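Brorken Two-Arm Tabletop Cell
Equipment page - demonstration unit
20 June 2022
By the Brurley equipment desk

The Brorken cell is a tabletop workstation with a pair of white robot arms and household objects as the test load. The demonstration unit is set up at the Brurley open day and can be seen running by appointment afterward. This page covers what visitors see during a run, what the cell needs on site, and how to book.

Setup

Both arms are mounted at the table and work over a shared mat. Each has its own gripper and its own cable run down the links. The operator's console is on a separate desk and is not part of the footprint.

The work objects are ordinary kitchen and table items: plates, mugs, a rack, a small appliance, boxes with handles. They are set out by hand before each run and their positions are not measured. Visitors may ask for an item to be moved between runs - not during one.

The plate task

The standard demonstration is plate handling. A plate lying flat is a poor target for a two-finger gripper: there is little to hold except the rim, and the fingers have to come in low without striking the table. The controller, supplied by Kawaguchi, limits contact force at the wrist for this part of the task. Plates go to the slatted rack next to the working area and are stood upright in it. 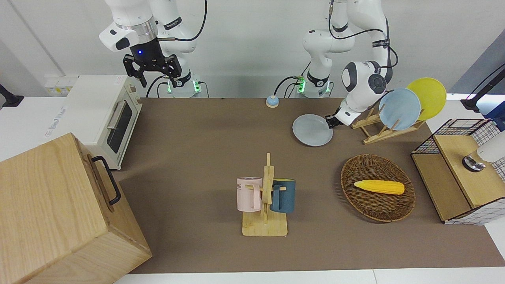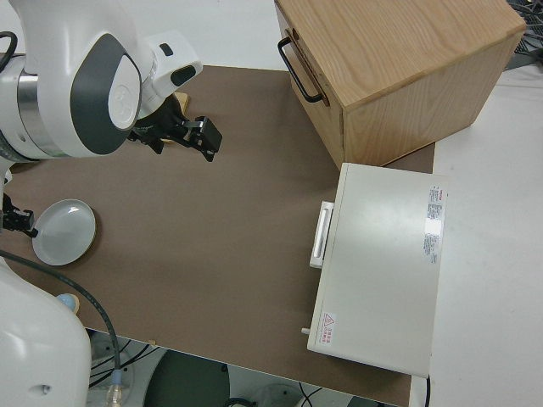

Brorken cell with plate, box and white appliance on the brown work surface, open day.

Run length depends on the layout. If a grasp fails, the arm backs off and tries again from a different angle. After a second failure the operator stops the run and resets the object. Failed runs are logged along with the good ones, and visitors can see the log on the console screen.

Site requirements

- Level table, fixed to the floor or weighted. The arms will shift a light table.
- Wall outlet within reach of the controller.
- Clear space behind the operator's desk.
- Even overhead light. Direct sun across the mat causes trouble with pale objects.

The controller stores 256 recorded motions. Older motions are overwritten unless they are locked, so lock anything needed for a later session.

Visiting

The demonstration room is in the Prikham building, a former machine shop put up in 1924. The entrance is at the rear and there are 2 steps at the door - call ahead if a ramp is needed. The building holds 300 people on open days, and entry is paused when that number is reached. Bags and coats stay outside the marked line around the cell.

Customers may bring their own objects for a trial. Send dimensions and weight beforehand. Glassware is not accepted. The next open day is planned for October.

Related items
Kawaguchi controller: setup notes
Brorken gripper fingers, spare set
Prikham building: parking and access
Object trial request form

Last updated: after the June open day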